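Hesa grasp kit, two months in
Posted 9 December 2021

Quick one, deadline looming. Short version: good kit, bad docs, the method mostly holds up.

What you get: the policy code, fingers to print, and the pretrained weights from the Purthorpe paper. The claim there is that you can start from their weights and adapt to your own objects with 100 demos instead of 500. That was the whole reason I bought in. Collecting 500 demos of anything is misery.

So I tested it. Small household stuff, one at a time on a plain white table, wrist view only. Same arm, same lighting, more or less. Trained once from scratch on the full 500, once from their weights on 100.
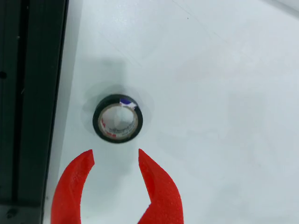 Results: 32 trials per policy, and the two came out 2 successes apart. From scratch was ahead. I'll take that, given how much less time I spent on the teleop handle. Neither one likes thin flat things. Approach is fine, closing is where it goes wrong, fingers come down a hair high and slide off the top. Sunil Pramanik over at Endargate sees the same with his setup so probably not just me.

Gripes. Install guide is for an older version, half the paths are wrong. Calibration script fails silently if the camera is not found (lost an evening to this). Default crop throws away the finger tips, change it before you record anyting. And the paper never says how the 100 were picked. Random? Hand chosen? Matters a lot. My first random batch did noticably worse than the one I spread out over the table by hand.

Compared to the Shakya kit: Shakya is easier to set up, nicer logging, but no pretrained weights worth using. If you already have data, get that one. Starting from nothing, Hesa.

Four out of five. Would be higher with a working readme. New release is promised for January, will rerun the flat objects then and put the numbers up.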